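About Arbridge

Arbridge is a ground engineering firm. We test soil, review foundation designs, and tell owners what we think of the settlement numbers they've been given. Often we don't think much of them.
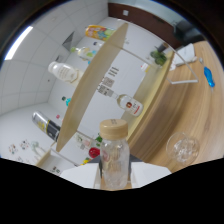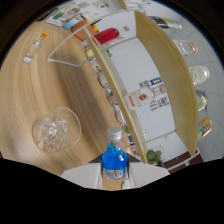

Why we started

Simin Kiani and Jordan Treloar met on a warehouse job where the geotechnical report ran to 186 pages and rested on four borings. Two of those were outside the building footprint. The slab cracked anyway, and the report's authors blamed the weather. The pair opened Arbridge the following January.

What we do

Site investigation, lab testing, pile load test review, and second opinions on ground improvement. We've reviewed 387 reports so far. In about 40 of them we could not work out where the soil strength values came from, and neither could the people who wrote them.

We are wary of anything sold as a cure for soft clay. Stone columns work in some ground. So does lime. We ask for the test data first, and a brochure doesn't count as data.

Who you'll deal with

Tsung-han Chu runs the lab. Wing-sze Fang handles piles and retaining walls. Maribeth Estrella schedules the drill crews and will tell you if your access road won't take a rig.

What we won't do

We don't sell piles, grout or equipment, and we take no commission from anyone who does. We won't promise that a site is 100 percent safe, and we'd question any firm that will.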